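Pulstead Folding Work Table: Two Months In
Posted September 30, 2023

I bought the Pulstead in July to replace a card table that had started to lean. I needed something I could sort, pack and label on, then fold up and put behind a door. It cost 200 dollars with delivery, which is more than I wanted to spend. The Idel table was cheaper, but its top is narrower and the legs only lock at one height.

Setup took me 8 minutes. The legs come attached and swing out from underneath, and each pair has a metal brace that drops into a slot. The braces were stiff for the first week. They are fine now, though I still use the heel of my hand on the one at the left end. There is a printed sheet with drawings and no words, and I only needed it for the feet.

The top is the best part. It doesn't flex when I lean on it, and tape peels off without taking the finish along. I wiped off ballpoint ink with dish soap. Permanent marker left a faint gray line that is still there. I keep a big carton open at one end most days and work out of it, and the table doesn't tip even with everything loaded on that side.

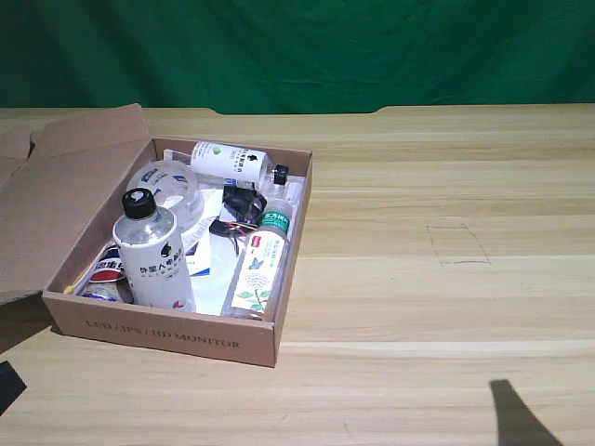
Rina wrote in after my first short note on this table to say hers had developed a wobble by the second month, and that tightening the bolts under the center hinge fixed it for a few weeks at a time. She ended up putting lock washers on all of them and has had no trouble after that. She also said the rubber feet mark a vinyl floor, so she put felt under them.

I checked my own bolts after reading that. Two were loose enough to turn by hand. I haven't added washers yet, but I have a wrench in the drawer now and will go over them every so often. The manual doesn't mention this and it should.

Folding it up is a one-person job if you turn it on its side first. It is heavy, and the carry handle is a plastic loop that digs into your fingers. Kowalchuk sells a padded wrap for table handles and I may buy one. The latch that holds the two halves shut is good – it has never come open while I was moving it.
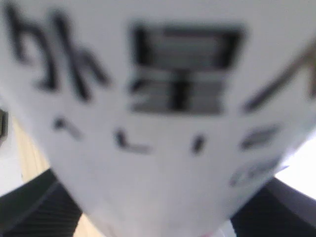
Height is where I have a complaint. The legs have 2 settings, one for sitting and one for standing, and the standing one is 6 inches too low for me. I get by on short jobs, but after an hour my back lets me know. Reading small print on a label means bending down to it. Big print is no problem, and something like a white container with thick black characters on it can be read standing straight up. If most of your work involves fine print, plan on a chair. A third setting would solve this, and the Pulstead people could do it with one more hole in each leg.

The finish on the legs has held up except near the braces, where the paint has rubbed through to bare metal. That doesn't bother me indoors. I wouldn't leave it in a damp garage.

I would buy it again at this price if I were the same height and had the same door to hide it behind. Taller people should try the standing setting in a store first. The return window is short and you pay the freight back.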